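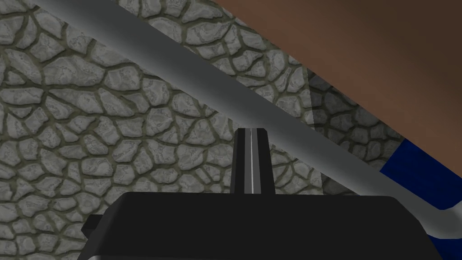

A parliament is a group of people who are chosen to make the laws for a country. Most of the members come from towns and districts, and each one speaks for the people who live there. The rules they agree on cover big things, such as taxes and schools, and small things too. Grey cobblestones, with stones of all sizes fitted close together, are the sort of thing a law can cover - it might say who has to mend them and who pays.

How does an idea become a law?

Let's take a made-up country called Lestudine. Its parliament has 200 members and meets in the city of Mestness. A member writes the idea down, and this is called a bill. The bill is read out and the members talk about it. Some want changes. Then they vote.

In Lestudine a bill must pass 2 votes, with 10 days between them. If more members say yes than no both times, it goes to the president to be signed.

What if people don't like a law?

They can write to their member, sign a petition or join a peaceful march. At the next election they can vote for somebody else.

Word to know: petition - a written request signed by lots of people.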